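# Chapter 7: Trays, Tubs and Racks

The previous chapters dealt with the garment and its display. This chapter turns to the worktable itself, and to the small flat items that pass across it in any costume or retail studio. Flat pieces are easily scratched when stacked. A slotted rack holds each one on its edge, apart from its neighbours, so that it can be seen and taken out singly.

The table should be large enough for the tub, the tray and the rack to stand on it together. Clothing rails and dressed mannequins are best kept behind it, clear of any water. 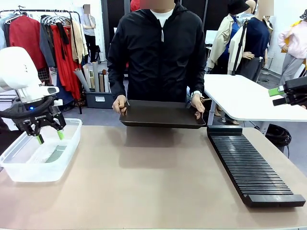
Pennington objects that a rack of this kind takes up too much of a shared table, and that a shallow drawer lined with cloth would serve as well. The objection has some force in small studios. A drawer, however, hides its contents and must be emptied to reach the lowest piece.

Three points of practice are treated in Section 7.2:

- the tray is carried level, with both hands;
- a plate is held by its edge and lowered upright into a single slot;
- the rack is filled from one end, and up to 31 plates may be stored in the larger pattern.

Thin plates call for particular care – a plate entered at a slant may rest across two slots and bend.

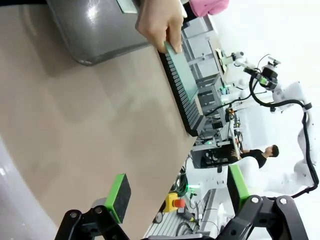 Thicker plates are more forgiving, but they should still be given a slot each. Where plates of two thicknesses are kept together, the thicker are placed at the end nearest the wall. Labelling is considered in Section 7.3.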